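Sorting Cans, Bottles and Tape Rolls on the Workshop Bench

Posted 3 July 2024 by Hamish Purves

Most workshops collect the same small rubbish. Drink cans, little bottles with their caps on, plastic cups from mixing or rinsing, the end of a roll of tape. It sits on the bench until there is no room to work, then all of it goes into one bag, including the tape you needed.

A sorting bin on the bench fixes most of this. Everything loose goes into it during the day and gets sorted once, at the end. I have worked this way since January of last year and the bench at Haldane is clear most evenings.

Choosing the bin

Use a shallow one. In a deep bin the small things sink and you end up tipping it out to find a cap. Sheet metal is better than plastic if you handle anything sharp or sticky, as you can take a scraper to it. Slanted sides help too, because items slide down to the middle and you can sweep your hand along the wall without catching your knuckles in a corner.

Don't buy a new one if you can avoid it. Scuffs and old paint on the walls make no difference. Mine came out of a closed print shop in Gastusitz with a box of hinges thrown in.

If one wall of the bin is loose or bows outward, put a spring clamp over the rim. Slip a flat sheet of cardboard behind the wall first if there is anything there you don't want scratched. A clamp with a bright handle is easier to find when you want it back.

Set the bin on a table at elbow height. On the floor it will fill with sawdust and people will use it as a trash can.
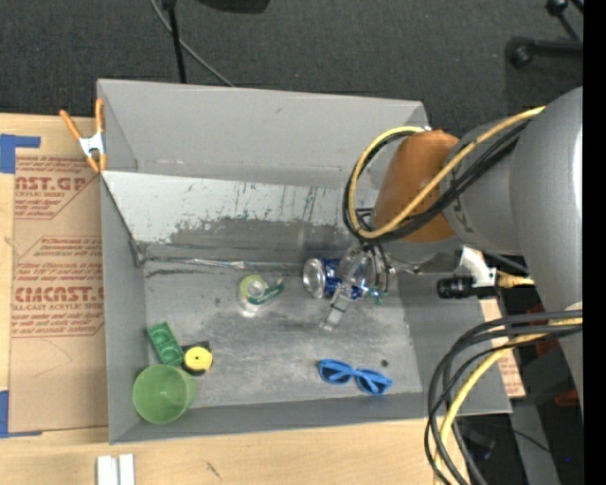
Cans

Empty them fully before they go in. A can with a mouthful of soda left in it will leak over everything else and leave a sticky ring on the metal that holds dust. Turn it upside down over the sink for a count of 20, then drop it in.

Whether to crush cans depends on where they go. Our local collection takes them either way. Some deposit machines need to read the label and refuse a can that has been flattened, so check before you stamp on a bag full of them. If you do crush, press the can in at the sides and keep your fingers away from the opening. Torn aluminum cuts badly.

Small bottles and jars

Look at the label before anything else. If it held glue, solvent, or finish, it does not go with the food and drink containers, even when it looks empty. Set those aside on a separate shelf with the caps screwed down.

For everything else, rinse and put the cap back on unless your collection says otherwise. Caps on their own are too small for a lot of sorting equipment and fall through. Paper labels can stay. If you want to keep the jar for screws, soak it in warm water with a spoonful of washing soda and the label will slide off. Cooking oil takes off the glue that remains.

Plastic cups

Thin cups crack when you stack them dirty, and then they are no use for anything. Wash them the same day. A translucent cup is worth keeping for measuring out small amounts of paint, as you can see the level from outside. Mark the level on it with a grease pencil. Throw out any cup that has held resin or hardener once the leftovers have set hard.

Tape and spools

These are the things most often lost. A roll with a few feet left on it looks like an empty core from the side, so pick it up and check. Fold the end under before putting it away so you can find it next time. Store rolls flat on their sides in a drawer or hang them on a dowel. Keep them off a dirty bin floor for any length of time, because the edges pick up grit and the tape will not lie clean after that.

Electrical tape goes gummy in a hot shed. Keep it indoors over the summer.

Cleaning the bin

Empty it completely once a week. Brush out the crumbs and wipe the floor of the bin with dish soap and hot water. For dark smudges, use a paste of baking soda and a nylon pad. Work in one direction and rinse well. Stains that remain after two tries are in the surface of the metal and can be left alone.

Dry the bin right away with an old towel, especially along the bottom seams. If rust has started, rub it back with fine steel wool and wipe on a thin coat of paste wax. Mine needs waxing 2 times a year.

Check the clamp while you are there. The spring should still snap shut firmly. If it opens with no effort, replace it.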